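# Evaluating the Bruvis Simulation Kit for an Intro Manipulation Course

Nana Darko, Adwoa Atinga, Vinh Tiêu
Project supervisor: Bernice Dankwa
10 February 2021

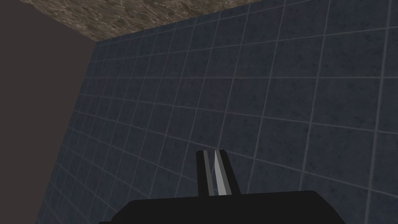

Our project was to test the Bruvis kit, a software package that lets students program a robot arm in simulation before they touch a real one. The department is deciding if it should buy seats for the manipulation course that starts in March. Bruvis comes with a two-finger gripper model, a set of rooms, and a camera view from just behind and above the gripper, and we spent most of our time in that view. The default materials are busier than we expected. In the tiled room the wall in front of the fingers is dark blue with light gray grout, and the ceiling has a veined stone texture. The gripper body is so dark that it reads almost as a silhouette, with a light stripe on the inner face of the right finger and a grayer one on the left. We come back to this under Test 2.

## What we were asked to find out

Bernice gave us three questions at the start:

1. Can a student with one programming course get the arm moving in a single lab period?
2. Is the camera output good enough to train or test simple vision code?
3. Does it run on the lab computers without new graphics cards?

We did not look at price. The department office is handling that with the reseller, Plultwood.

## Setup

We installed Bruvis on 7 lab computers. Six installed cleanly. The last one stopped with a missing library error, and Vinh fixed it by updating the graphics driver. The installer does not name the library, so we had to find it in the log file. The log is in a hidden folder and the manual gives the wrong path for it.

Scenes are plain text files. A room is built from flat surfaces, and each surface has a material name. Changing a wall from tile to a solid color takes one line. We liked this part of the kit a lot, and Adwoa wrote a short script that swaps materials at random between runs.

## Test 1: First lab period

Bianka Erdős, who teaches the lab section, let us try the first tutorial with her students. They worked in pairs. The tutorial has them open and close the gripper, move the arm to a set pose, and then pick up a block.

Every pair got the gripper to open and close. Most got to the set pose. The block pickup went badly. The tutorial text uses an older name for the grasp command, and the error message only says "invalid call." Once Nana wrote the new name on the board, the pairs who had time left finished the step.

Several students also drove the arm up toward the ceiling by mistake, after which the camera showed only walls and they could not tell which way to go back. There is a reset key, but it is listed on the last page of the manual. We suggest putting it on the lab handout.

## Test 2: Camera output

For this test we saved 200 images per room and ran a basic edge-and-color finder to locate the two fingertips. We picked fingertips because they stay in nearly the same place in the image, so mistakes are easy to spot.

In the plain gray room the finder had little trouble. In the tiled room it kept locking onto grout lines, especially when the wall was seen at a steep angle and the lines bunched up. The light stripe on the right finger was found much more often than the stripe on the left. The black outer edges were often lost against the darker tiles.

We first logged this as a fault in the kit. After talking with Bernice we changed our minds. A course on vision should include hard backgrounds, and the tiled room gives students one for free. It should not be the first room they see, though, and right now it is the one that loads by default.

## Test 3: Speed

The kit ran smoothly on all the lab computers with the window at its normal size. Saving images slows it down. A full run of 561 images with random materials was fine to leave going during lunch, but it would not fit inside a lab period along with anything else. Turning off shadows helped. We did not see a difference when we turned off reflections.

## Comparison with Lollix

We had a trial copy of Lollix for 7 days, so this comparison is short. Lollix has better tutorials and clearer error messages. Its rooms cannot be edited without a paid add-on, and it has no camera view from the gripper. For the vision half of the course we would need that view.

## Recommendation

We recommend Bruvis for the March course, with these changes on our side:

- Replace the tutorial text for the block pickup step.
- Set the plain gray room as the default and save the tiled room for the vision unit.
- Put the reset key and the correct log path on the handout.
- Update graphics drivers on every lab computer before installing.

## Not finished

We wanted to run the same code on the real arm in the Magalhães lab, but it was booked for the whole project period. We can't say how closely the simulated gripper matches a real one. Adwoa's material script and the saved images are in the shared course folder, along with the corrected tutorial draft.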